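The sourdough claim, looked at slowly

By now most of you will have had the leaflet through the door. Vetura, the bakery chain opening its second Staltdale shop in May, wants us to know that its bread is "slow," "gut-friendly" and "made the way your great-grandmother made it." My great-grandmother bought her bread off a truck, and I have the word of two aunts on that, so I started out in a poor mood.

I have nothing against a chain selling bread. Clatovgate has been without a baker of its own for 7 years, and the gas station rolls are a sad business. What bothers me is the price of a word. A plain white loaf at the first shop costs what you'd expect. Put "sourdough" on the paper band and it costs close to double, and I wanted to know what the extra money buys.

So I asked. The young man at the counter said it was the starter. I asked whether there was any yeast in it besides the starter. He went and looked, and came back with a card that listed "yeast" third from the end. To his credit, he let me copy it down.

There is no rule against this, as far as I can find out. You can make a dough with baker's yeast, put in some dried sour powder for the taste, and have it baked and bagged before lunch. It may be perfectly decent bread. Eluned Gethin, who taught home baking at the high school back when there was such a thing, told me she does half and half herself in winter when her kitchen is cold. But she doesn't write "slow" on it, and she doesn't charge Myroslav Karpenko double when he comes by for a loaf. 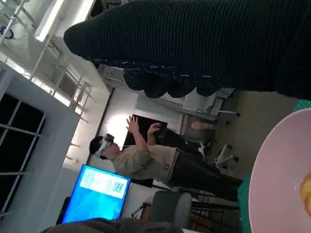
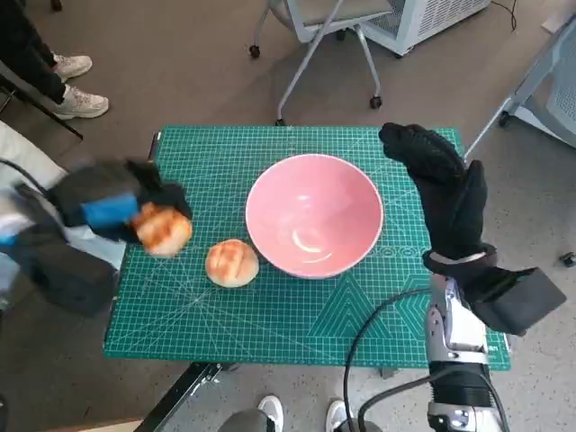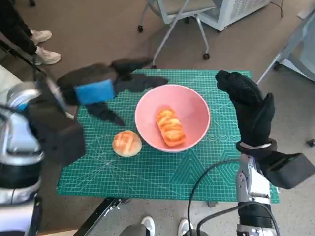

Then there's the matter of time. The leaflet says "long fermented" and stops there. Long compared to what? Eluned's usual dough goes in the fridge overnight, and she has left it longer when her knee was bad. Abdul-Rahman Akolgo, who had a stall in the covered market until the rents went up, says he used to give his rolls 90 minutes and never heard a complaint, but then he sold them as rolls. I wrote to Vetura asking for a number of hours. The answer thanked me for my passion.

I'm even less sure about "gut-friendly." Several readers have told me they can eat sourdough when they can't eat other bread, and I'm not going to tell anyone what is going on in their own stomach. Maybe the long rise does do something. I've read pieces that say so and pieces that say it's too early to tell, and most of the first kind had a recipe book for sale at the bottom of the page. If you have a real medical problem with wheat, please talk to a doctor and leave the leaflet on the mat.

Deming Tang wrote in after my last grumble to say I was being a snob, and that people with jobs and kids don't have time to read the back of a bread bag. Fair enough. But that's sort of my complaint. The front of the bag is written for somebody in a hurry, and the back of the bag is where they keep the yeast.

A few of us tried a blind tasting at Sulemana, after the Tuesday quiz. Valdir Barros sliced and kept the bags out of sight behind the coffee machine. We had the Vetura sourdough, the Vetura plain white and one of Eluned's. I'd love to report a clear result. I picked Eluned's as the best and then took the plain white for the expensive one, and so did the man next to me, who grew up over a bakery. The butter was very good, which didn't help. Three breads and one hungry table is no kind of test, and I wouldn't believe it if Vetura printed it on a leaflet, so please don't quote it back at me.

For what it's worth, I'll keep buying the plain white. If you want the sour one, ask at the counter for the card. They do have it, though it lives in a drawer under the register and you may have to wait while they find it. Look for the word "yeast," and look for anything called "dried sourdough" or "sourdough powder" -- that's flavoring, mostly. If neither is there, you might be getting what you're paying for.

Several of you have asked for Eluned's half-and-half recipe. She says she'll write it out when she has measured the water, as up to now she has been using a blue mug.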